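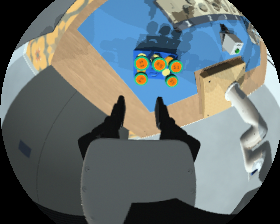
Tips From the Robot Bench: Sorting Small Parts at Home

In September I went to the open day at Sernudis, where a robot arm was being shown at work on racks of capped tubes. I sort screws, seed and spices for a living and for fun, so I took notes on the bench more than on the arm. These are the ones I have used since.

1. Put a colored mat down first. Small pale things are easy to lose on a wood bench. A plain blue mat costs little and shows up a dropped washer right away.

2. Keep the rack under the hand. Whatever you reach for most goes in front of you. Long storage goes to the side, running front to back, so your sleeve doesn't drag across it.

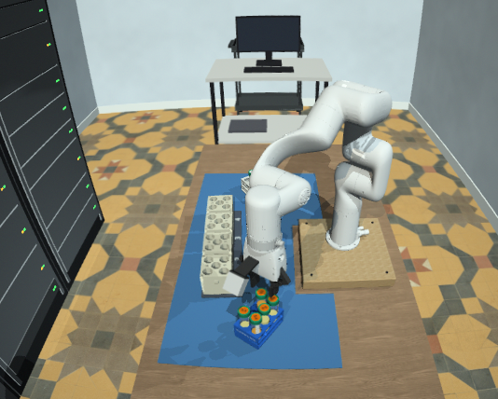 Gripper over the blue rack, long block to its left.

3. Leave room around the lid. Fingers need space on both sides of a cap, and so do tongs. In my spice drawer I now skip every other slot in the front row. It holds 18 jars instead of 39, and the rest live on a shelf.

4. Use one cap color for one kind of thing. Labels fade. Paint or tape on the lid lasts longer and reads from above. 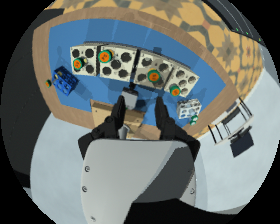

Despina Roman wrote in to say that tape lifts in a steamy kitchen and that she prefers nail polish, 2 coats, left overnight. She also asked whether the same spacing works for a freezer drawer. It does, if the jars are straight-sided.

5. Fix down anything that moves or pulls. My old grain mill used to walk across the counter until I screwed it to a board and clamped the board to the edge. Copy the mounting board under the arm: thick, roughly square, with screws near the corners. Mine took an evening, and I used 6 screws because the wood was soft.
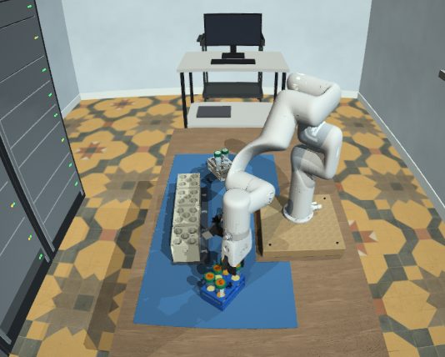

My own bench is in a garage and gets used for jars one day and bike parts the next. I wipe it down between jobs and put the racks back in the same spots. If a rack has to hold more than one batch, I turn it at an angle like the blue one, with a corner toward me, and fill from that corner. Empty positions stay easy to find that way. Wash plastic racks in warm water with a bottle brush and let them drain upside down.

Notes by Inmaculada Rivas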